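Good news for anyone who has been hauling old paint cans two towns over – the Jaster Street drop-off is opening again in October! I stopped by this morning and the new sign is already up.

Yoga Mangundap, who runs the site for Plakus, told me they'll take up to eight cans per household, latex or oil. The old limit was four, so I'm pretty thrilled (my garage even more so).
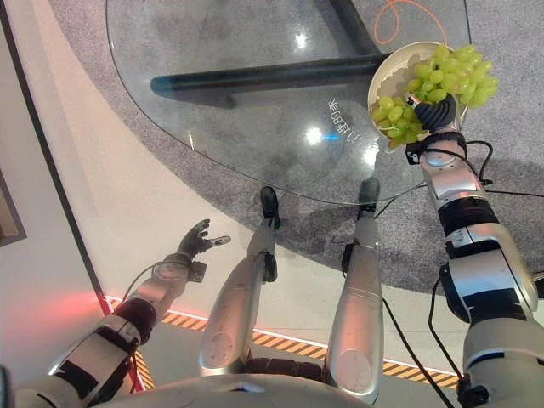

Do you have to book a time? Just show up before 3 p.m. with something that has your address on it.

Batteries and light bulbs still go to the Pillai Road depot, and they want the battery ends taped. Tires cost extra at both places.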